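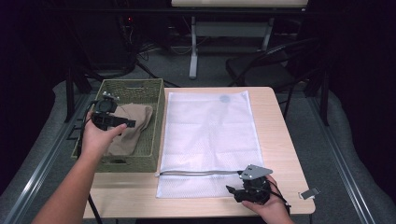

Washing Small and Delicate Things Without Losing or Ruining Them

Oct 10, 2024

Mesh bags are cheap and last for years if you treat them properly. I keep three sizes and use them for tights, baby socks, bras, face cloths and anything with a hook or a long strap. These are the habits that have worked in our house, on an ordinary front loader with a 6 kg drum.

Sort before you get to the machine

Keep one small basket for the bits and pieces, apart from the main wash. A low one is best as you can see what is in it. Socks go in as they come off, opened out and not balled up. A balled sock comes out of the wash with a damp, grubby middle and has to go round again.

Check pockets and cuffs at this point too. Tissues are the usual trouble. If one does get through, let everything dry before you try to get the fluff off. It shakes out far more easily than when it is wet.

Filling a mesh bag

Half full is enough, two thirds at the very most. Water has to move through the clothes, and a stuffed bag comes out with dry patches and powder in the folds.

Fine mesh suits tights, lace and anything with loose threads. The coarser, open kind is better for socks and cloths, which need more rubbing to get clean.

Close the zip all the way and tuck the pull under its elastic cover. If the elastic has gone, a small safety pin through the pull will hold it. Fasten hooks and eyes before they go in, and keep anything with metal in a bag of its own.

Don't wash a single bag alone. It drags to one side of the drum and the machine will stop and start trying to balance it. Put a couple of towels in with it.

Temperature and spin

Thirty degrees is fine for most small items. Flannels and dishcloths want sixty. For woollen socks I use the wool programme and turn the spin down to 700. Tights can go at the same speed.

Use less detergent than the packet says if your water is soft. We moved from Grarkum, where the kettle furred up every fortnight, to Teshome, where it never does, and it took me months to work out why the towels had gone stiff. I now use roughly 112 ml of liquid over three loads and they come out soft.

Fabric softener is best left out altogether for sports socks and anything stretchy. A splash of white vinegar in the drawer does for the smell.

Drying

Take things out of the bag as soon as the cycle ends. Left inside they crease badly and start to smell by evening. Hang socks by the toe, so the peg doesn't stretch the ribbing. Tights are better laid over a rail than pegged.

From November onwards I dry indoors with the window open an inch and the door shut. An airer by an open window dries faster than one against a radiator in a closed room, and the wallpaper stays on.

Looking after the bags

Turn them inside out now and then and pick the lint from the seams. A soft toothbrush gets along the zip. Hang them up to dry and don't put them in the tumble dryer — the mesh goes brittle and splits beside the stitching.

A small hole can be closed with a few stitches of polyester thread. Once the mesh has gone thin all over, cut it up. It makes a decent scrubber for carrots and new potatoes, or a drawstring bag for pegs.

Odd socks

Give them a month in a jar or box by the machine. Look inside the duvet covers first, then feel round the rubber door seal. Anything left after that can be used for dusting blinds or wrapping baubles.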